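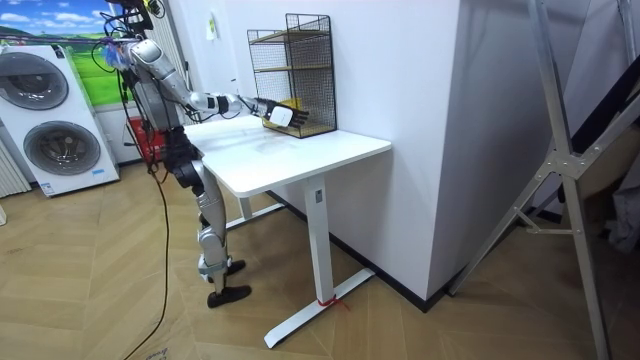 White desk against the wall, mesh rack at the back right. Wednesday, before wiping down.

Wednesday, April. Desk and rack.

Started 9.40. Plan for the day was to get the standing desk sorted: surface clean, level checked, height settled, and a decision on the black mesh rack and where it lives. Got through most of it.

Desk surface first. The top has faint smudges and some light marks. They hardly show face on but they come up when you crouch and look along it towards the window. Tried three things, in this order:

Damp cloth only. Took off the smudges near the front edge. Did nothing to the light marks.

Warm water with a drop of washing-up liquid, soft sponge, wiped off with a clean cloth. Better. Most of what was left went, apart from a patch towards the middle the size of my palm and two short lines beside it.

Drevilus cleaner, sprayed on the cloth and not on the desk. Left the patch looking a bit fainter, but it also left a film which I had to go over again with plain water. Not worth the trouble. I'd stick to the washing-up liquid.

The two short lines can be felt with a fingernail so they are scratches and won't come out by cleaning. Leaving them. Did not use the scouring pad, and please don't, it will take the shine off and then every mark will show.

Level. Put the long spirit level on the top, left to right and then front to back. Left to right is good. Front to back it drops towards the room by 4 mm over the depth of the top. Moved the level to three places along the desk and got the same each time, so it is the desk or the floor and not a bow in the top. Laid the level on the floor and the bubble sits off the same way. Floor, then. Wound out the front adjusters on the feet and checked again. Bubble now just inside the lines. A pencil put down on the top stays where it is put.

While down there: the red tie is still on the foot at the right-hand end, close to the column. It is the marker for the end that was refitted last time, left on so we know which column has the new bolts. Okoth asked if it could come off. I'd like it to stay until the bolts have been checked once more, then it can go. Checked them with the key today, no movement in any of them. One more check in a month or so.

Height. Set the top by tape and not by the display, as the display reads low. With the display at its highest setting the tape gave 1,358 mm from floor to the upper face. Wrote that inside the cover of this book too. Ran it down and up again twice, came back to the same figure both times. No grinding. It hesitates a little near the bottom but then carries on.

Gap to the wall. The back edge is pushed right up to the wall. That is good for not losing pens down the back and bad for the paint. If the desk is going up and down through the day the edge will rub. Ran a finger along the wall at that height and got white dust on it, which could be paint or could be ordinary dust. Two options, felt strip along the back edge or pull the desk out a finger's width. Felt is tidier. There is a roll of grey self-adhesive felt in the second drawer, 40 mm wide, will need cutting in half lengthways. Not done today.

Rack. Black wire mesh, slanted top, light wooden shelves inside. It came from the Furuteo order and was meant for the shelf by the door, but it's too tall for the shelf, so it has ended up on the desk and I think it should stay there. Notes on it:

Back right is the best place I've found. Tried it at the back left this morning and it was in the way of the drawer unit every time. Tried it at the front for ten minutes and knocked it with my elbow twice.

It stands firm when there is weight low down. Empty, it can be tipped with one finger on the upper edge. With something in the lower section it is much steadier. So: heavy things at the bottom, paper and light things higher up. The yellow thing in the lower section should go back there if anyone takes it out.

The wooden shelves lift out. One was in back to front and sat slightly proud, which is why things kept sliding forward off it. Turned it round. Sits flat now. The pale wood is not sealed as far as I can tell, so no wet cloths on it. Dusted with a dry brush.

Mesh collects fluff in the corners. Brush again, working from the inside outwards. Ten minutes for the whole thing. Looked for sharp wire ends and found one low at the back, bent it in with the small pliers and ran a file over it. The wood underneath was not scratched.

Feet. The rack has no pads and slid a little when pushed, on the wet desk at least. Dry it grips better. I cut four small squares of drawer liner and stuck one under each corner. Pushed it sideways afterwards and it held. If the squares come off, use the thin rubber dots, which are in the same tin as the picture hooks.

Load. Didn't have a figure for the shelves, so I put a 2,000 g bag of plaster on the lowest one and left it over lunch. No sag against a steel rule. I wouldn't put that much on the upper ones, they rest on thinner wire.

Break 12.30 to 1.15.

Afternoon was mostly the floor. Swept under the desk and along the skirting. Found a hex key, two washers and the cap from a marker. The hex key belongs in the Arkow set and fits the desk bolts, so it's back in its holder. Mopped the part under the desk and left it to dry with the door open. The corner behind the right foot is awkward, a flat mop won't go in there. Did it by hand with a rag.

Erasto Mussa came by after two and we talked about what should be allowed on the desk. His view is nothing but the rack, so the whole front is free to work on. Mine is rack plus one tray. We agreed to run it his way for a fortnight and then see. Cups go on the side table in either case.

He also pointed out that the rack opening faces into the room, which suits someone standing in front but means you lean across from the side. Turned it a few degrees to the left to see. Easier to reach into, looks crooked. Put it back square for the moment.

Put a strip of low-tack tape on the desk along the front and one side of the rack so it can go back to the same spot after cleaning. Tape lifts cleanly off the white surface, tested on the underside first.

Left to do:

Felt strip on the back edge.
Bolt check at the red-marked end, then take the tie off.
Label for the rack shelves, small ones, they have to fit the front edge of the wood.
More drawer liner, used the last of it.
Ask Okoth whether the second rack has arrived or is still on back order. If it's the same height it won't fit by the door either and we may as well send it back.

Finished 3.50. Cloths are on the radiator, bucket emptied, level back on its hook.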